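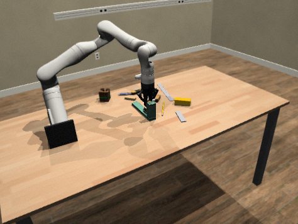

실습 노트, 2025년 5월 18일
과제: 책상 정리 (시뮬레이션 환경)
기록: Innes Haldane

오늘은 시뮬레이터에서 그리퍼의 접근 높이를 다시 조정했습니다. 4월에 쓰던 값을 그대로 넣으면 손가락 끝이 탁자 면에 너무 가깝게 내려갑니다. 큰 물건은 괜찮지만, 자와 연필처럼 얇은 물건에서는 경로 계획이 자주 실패합니다. 그래서 접근점을 30 mm 위로 올리고, 마지막 구간만 천천히 내려가게 바꾸었습니다.

설정 파일은 Pathak 폴더에 있습니다. 이전 파일은 지우지 않고 이름만 바꾸어 두었습니다. 다음에 비교할 때 필요합니다.

한 회의 제한 시간은 600 스텝입니다. 조금 짧다고 느끼지만 대회 규정과 맞추려고 그대로 두었습니다. 시간이 다 되면 팔이 물건 위에 있어도 그 회는 끝납니다.
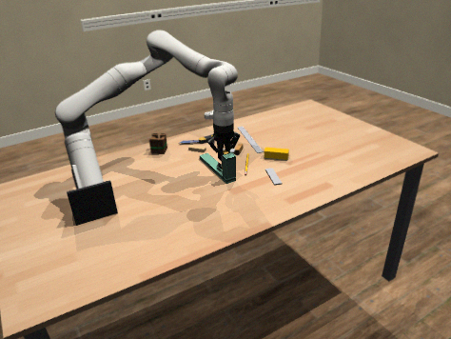 Wallico 로봇 동아리 | 조작 과제 팀

물건들이 모여 있는 곳에서는 손가락을 벌린 채로 내려가는 것이 어렵습니다. 초록색 물건 옆에 연필이 있고, 그 오른쪽에 노란 블록과 자가 있습니다. 손목을 45도 돌려서 들어가는 방법도 시험했습니다. 연필을 건드리는 일은 줄었는데, 자 쪽으로 갈 때 손목 관절이 한계에 가까워집니다. 두 방법 중에서 어느 것이 좋은지 아직 결정하지 못했습니다.

충돌 검사에 대해서도 적어 둡니다. 지금은 물건의 충돌 모양을 모두 단순한 상자로 하고 있습니다. 계산은 빠르지만, 스테이플러 같은 모양에서는 빈 공간까지 막힌 것으로 계산됩니다. Zaseck 모듈에는 모양을 여러 조각으로 나누는 기능이 있다고 읽었습니다. 설명서를 끝까지 읽은 다음에 한번 넣어 보겠습니다. 설명서가 길어서 이번 주에 다 읽을 수 있을지는 모르겠습니다.
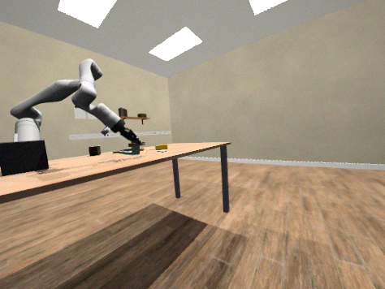

또 하나의 문제는 놓는 동작입니다. 잡는 것보다 쉬울 것이라고 생각했는데, 그리퍼를 여는 순간에 물건이 한쪽 손가락에 붙어서 조금 돌아가는 경우가 있습니다. 마찰 계수 때문인지 여는 속도 때문인지 아직 모릅니다. 두 값을 같이 바꾸면 원인을 알 수 없으니까, 먼저 속도만 바꾸기로 했습니다. 같은 시작 상태에서 3회씩 돌리고, 놓은 뒤의 각도를 표에 적습니다. 표의 첫 줄에는 꼭 시드 번호를 써 주세요. 지난번에는 제가 쓰지 않아서 같은 결과를 다시 만들지 못했습니다.

카메라 시점은 여러 개를 같이 저장합니다. 가까운 시점에서는 손가락 끝이 잘 보이고, 먼 시점에서는 팔 전체의 자세를 확인하기 쉽습니다. 저장 용량이 많이 필요하니까 실패한 회도 모두 남길지 다음 모임에서 정합시다.

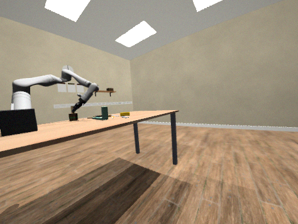 갈색 상자에 대한 목표 위치는 아직 손으로 입력하고 있습니다. Ivus 스크립트에서 자동으로 읽게 만들고 싶은데, 좌표의 기준이 서로 다릅니다. 우리 환경은 로봇 베이스가 원점이고, 스크립트는 탁자의 모서리가 원점입니다. 변환 행렬을 하나 만들면 해결될 것 같습니다. 이 부분을 맡아 줄 사람이 있으면 이 노트 아래에 이름을 써 주세요.

남은 일
- 여는 속도를 낮춘 설정으로 다시 실행
- 손목 회전 방법 비교, 관절 한계 값도 같이 기록
- 충돌 모양 나누기 시험 (설명서를 읽은 후)
- 좌표 변환, 담당자 미정

추가: 로그 파일 이름에 한글을 넣으면 분석 프로그램이 파일을 열지 못합니다. 영어와 숫자만 사용해 주세요.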